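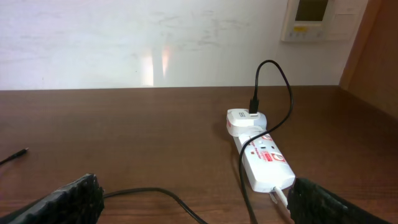

July, 7 a.m.
By your neighborhood desk

The Dremside library is staying open until 10 at night starting this month, and I for one am thrilled! Closing time used to be 8, and if you work a normal job and eat dinner like a normal person, that left you with barely enough time to find a chair. The longer hours come with a few house rules, and the one people keep asking me about is charging. You can bring your own gear, so a white power strip on a brown wooden desk with a black cable looping up out of the adapter is fine by the library, as long as the cords stay on your desk and off the floor where folks are walking. I trip over my own feet as it is, so I'm all for that one.

The money for the extra hours comes from Lombardi, the bakery chain on the east side, which is covering the evening staff for 2 years. After that the town has to decide whether to pick up the bill. I asked at the front desk what happens if it doesn't, and the answer was a shrug and a "let's see how many people come." So come!
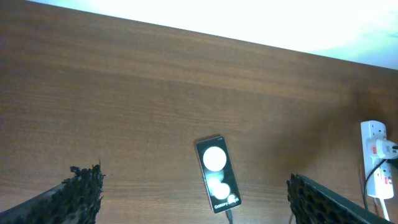
The upstairs reading room is the part that gets the late hours, along with the small study rooms next to it. The children's section downstairs still closes at 8 (sorry, night owl kids), and so does the local history room, where the old maps are kept. You'll need to use the side entrance on the parking lot side once the main doors are locked, and your library card opens it. If your card is one of the old paper ones, swap it at the desk before you try this. I still had a paper one, and the swap took less time than finding a parking spot.

Booking a study room has changed too. It's all done through Skatum now, the same sign-up page the town uses for the tennis courts. I had some trouble with it at first (it wanted a password I made up years ago), but once I was in, it was quick. Rooms go for two hours at a time, and you can book seven days ahead.

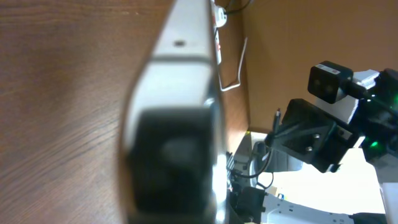 The other news is the furniture, and I have opinions. The library is asking for comments on what should replace the wobbly tables upstairs, and there's a comment box by the copier all month. My vote goes to real wood. Give me a smooth brown tabletop with the grain running through it in long curves and a little sheen where the light lands, and I'll sit there until they flick the lights at me. The other choice on the form is a gray plastic top, which would be easier to wipe down, I'll admit. Comments close at the end of July, and the new tables should be in before school starts.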